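Print this article
E-mail this article

Review: Greklow Slim Rolling Hamper Cart

Feb 17, 2024
By Karim Saab

Our laundry room is a hallway with a washer and dryer on one side. There is a gap between the dryer and the wall that a regular basket won't fit in, and for years we filled it with nothing and piled the wash on the floor. The Greklow cart is made for that kind of gap. It is a tall, narrow steel frame on wheels with two cloth bags hung one over the other. I bought mine in April of last year and it has been in daily use since then, so this covers wear as well as first impressions.

Putting it together

The cart comes flat in one box. There are two side frames, four crossbars, the bags, the wheels and a small bag of screws with an Allen key. The printed directions are a single sheet of drawings. They are clear except for the step where the lower crossbars go on, where the drawing doesn't show which way the screw holes face. They face in. I had them facing out and had to take the bottom half apart again.

All the holes lined up, and I didn't have to force anything. Don't tighten the screws all the way until both sides are standing, or the last crossbar won't reach. The wheels push in by hand and click. One of mine needed a tap with a rubber mallet.

Daily use

We have two kids in sports and the lower bag is theirs. The upper bag is for everything else. Having two separate bags has done more for us than I expected, as the team clothes get washed on a different setting and used to be picked out of the main pile one piece at a time. The bags lift off the frame on hooks, so you can carry one to the kids' rooms and bring it back full.

The upper bag is easy to reach and holds a normal load. The lower one is harder. The opening between the two bags is only as wide as your arm and a pair of jeans, and anything bulky has to be pushed in. My wife, Chrysoula Mitsotakis-Vlachou, takes the lower bag off its hooks, fills it on the floor and hangs it back up. I did it the hard way for a month before I copied her.

No hamper will make children use it. Ours is better than it was, and most of the uniforms now get as far as the hallway, but I still do a walk through the house before I start a load of reds.

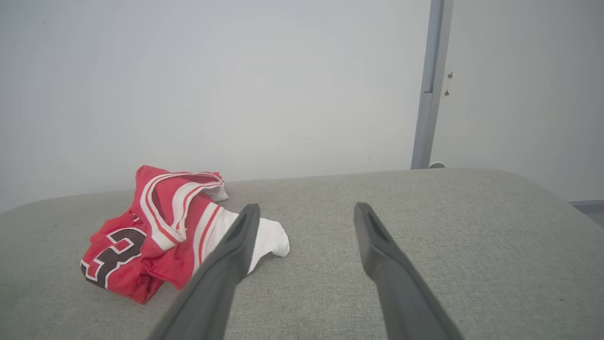

Wheels and frame

The wheels are hard plastic and two of them lock. On tile they roll well and make some noise. On carpet they are poor, and with both bags full the cart leans when you pull it by the top bar. Pull from the middle of the frame and it stays upright. The locks are stiff and I stopped using them after a few weeks. On a level floor the cart doesn't move by itself.

The frame is painted white. The paint has come off in one place where it rubs against the dryer, and there is a little rust there now. I put a strip of felt over the spot. The joints have stayed tight except for one screw at the top left, which I have retightened twice.

The bags

This is the weak part. The cloth is thin, and the stitching at one hook on the lower bag let go in the fall. I sewed it back with upholstery thread and it has held. Greklow sells new bags, but only as a pair, and the price was high enough that I kept sewing. They wash fine on cold. Hang them to dry. The dryer shrank ours a little and now the upper one is a tight fit over its hooks.

Others I looked at

The Ponditz three-bag sorter is better made, with heavier cloth and metal hooks, but it is much too wide for our gap. If you have a real laundry room, I would look at it first. The Vernitz pull-out is the same width as the Greklow and has one deep plastic bin in place of bags. A neighbor has it and likes it. You can't carry the bin very far when it's full, and we are up and down stairs all day — so it wasn't for us.

Ratings, out of 5

Assembly: 4
Frame: 4
Wheels: 3
Bags: 2
Overall: 3

I would buy it again for the same narrow space, and I would go over the hook stitching with strong thread before hanging the bags the first time.

Print this article
E-mail this article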